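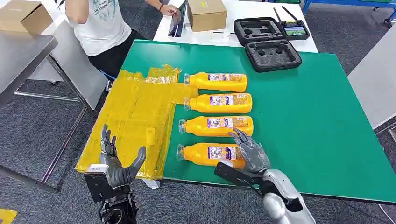 Morenike_O: Four to a bag is too many, the plastic splits before you get it to the car. I say two.

flaklow124: Two?? I've been bagging refills for the Usbridge swap since February and four is fine if they all face one way – caps together, labels up. The dimpled patch on the side helps when you're sliding them in.

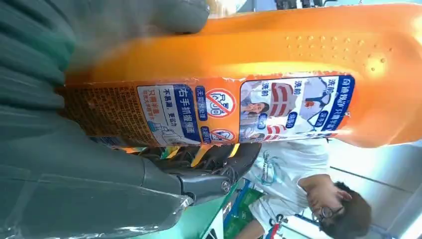 I do fold the top over twice and tape it. Haven't lost one yet!

Gudlaug201: Taping is a pain for whoever opens it though. I'd knot it.

Morenike_O: Still two for me, sorry. My trunk smelled like soap all winter.

flaklow124: OK but get thicker bags then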